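Setup Guides > Grippers and Fingertips > Comparing Finger Shapes

Section 4. Trying out and comparing fingers

By now you have both arms powered and homed, and you are probably itching to pick something up. Good! This section walks you through a fair comparison between two sets of fingers, so that when you settle on one for your Undness cell you can feel comfortable with the choice. Set aside a quiet afternoon for it, and keep a notebook close by, because the little remarks you jot down while testing are often worth more than the scores.

Before you begin

Make sure you have finished Section 3 (cable routing) and that the wrist camera gives you a steady picture in the Nuvidix viewer. You will also need the finger sets you want to compare, the hex key from the accessory bag, and a handful of everyday things to grip. Choose items you really expect to handle. A set of smooth foam blocks will flatter almost any finger and tell you very little.

CAUTION: Put the arm in Hold and switch off gripper power before you change fingers. The jaws can close by themselves when power returns, and they close harder than you might expect.

4.1 Fitting the fingers

1. Open the jaws all the way, then switch off gripper power.
2. Loosen the two screws on the left carrier and slide the old finger straight out. Please don't rock it from side to side.
3. Slide in the new finger until you feel it seat, then tighten the screws a little at a time, going back and forth between them.
4. Do the same on the right carrier.
5. Switch the power back on and run Finger Zero from the controller menu. Do this after every change, even if you are only putting back a set you had on ten minutes ago.

Note: If you print your own fingers, print both of a pair in the same direction. The faces will grip more alike that way, and you'll have one less thing to wonder about later.

4.2 Checking the wrist view

Fingers take up room in the picture, and wide ones take up quite a lot of it. Before you score anything, bring the gripper down over the table near something small and see whether you can still find your target between the tips.

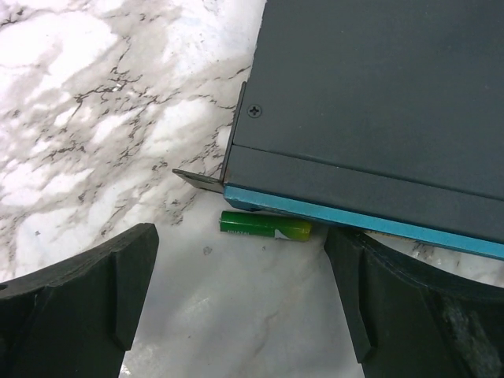
Figure 4-1. Wrist view with the wide black fingers fitted. The green AA battery shows just above the gap.

A battery lying close against a bigger piece of equipment is a wonderful test, and we use it all the time. There isn't much space for a fingertip to get in on the far side, so you find out quickly whether the finger is too thick for the job. Approach slowly, stop short of contact, and look at the live view before you go any lower. If you lose sight of the item, back up, turn the wrist a little and try again. Write down the angle that worked.

CAUTION: Keep approach speed at 50 or below on the controller dial for this step.

4.3 Running the comparison

6. Lay out your items with some space between them. A mix of shapes is best — something round, something flat, something long with a handle.
7. Fit the first finger set to both arms and run Finger Zero on each.
8. Try each item from above, lift it just clear of the table, hold it for a slow count of five and set it down again.
9. Score it as held, slipped or missed. Don't agonize over the close ones; put down your first impression and add a remark.
10. When you have 50 tries, change to the second set and repeat with the same items in the same places.
11. Save the log. The controller stores it under the next free run number (ours was 637 the last time we did this, so don't be alarmed if yours is much smaller).
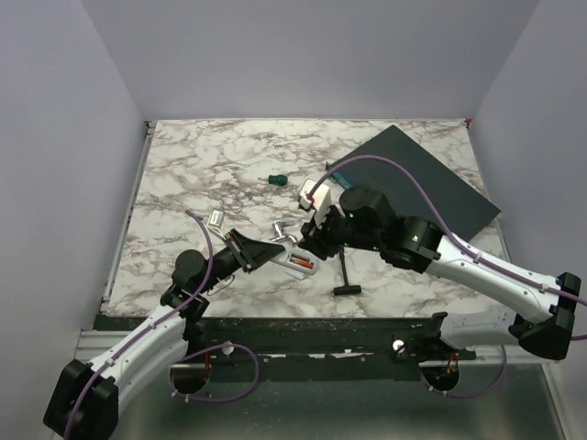

Figure 4-2. Both arms at the table, with the right gripper holding a small white item just above the surface.

Rebecca Costa wrote to us that she runs the second set first every other time, and that doing so changed her mind about which fingers she liked, since her own driving got better as the afternoon wore on. We think that's a fine habit, and if you have the patience for it we'd gladly recommend it.

Note: If you work the arms by hand control, let the same person drive for both sets. Two drivers will give you two different stories.

4.4 Reading your results

Open the log and look at the slips before you look at the total. A set that slips on only one kind of item may be perfectly fine for you if you can live without that item. Misses are a different matter, and usually send you back to the wrist view in 4.2. With a new set we see around 33 clean holds before any adjustment, so please don't give up on a finger after a rough first run.

If both sets come out close, keep the narrower one. You can always swap back later.

Related topics
Section 3. Cable routing and strain relief
Section 5. Setting grip force
Printing your own fingertips
Wrist camera focus and exposure
Replacing a worn finger carrier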